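Where the forks live

In Busville, the cutlery drawer is losing ground. Readers who wrote to us about small kitchens in June mostly had one complaint: the drawer is full, and the thing wanted is at the bottom.

A caddy that stands in the open solves part of that. Forks, chopsticks and spoons go in upright and come out the same way, and it can travel from counter to table at mealtimes. 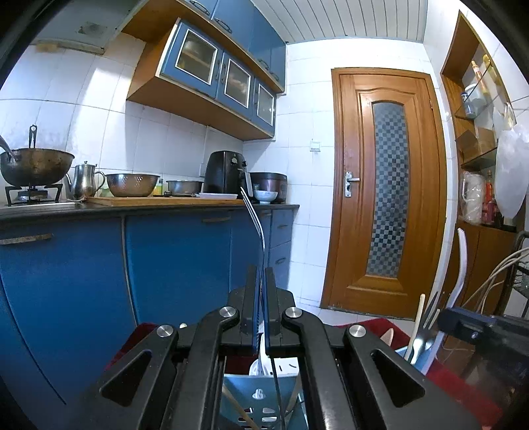 Plastic is the cheap choice. The Putar shop in Warnine sells plain ones for 300, and almost 1000 buys a glazed pot from Matoušek, heavy enough to stay put when a ladle leans in it. Holes in the sides let air in.

Every few weeks, tip the lot out on a cloth and sort it.

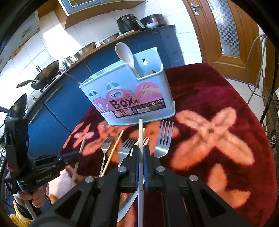
Forks go in one section, chopsticks in another. Table knives are better kept flat in the drawer, which should now have room for them.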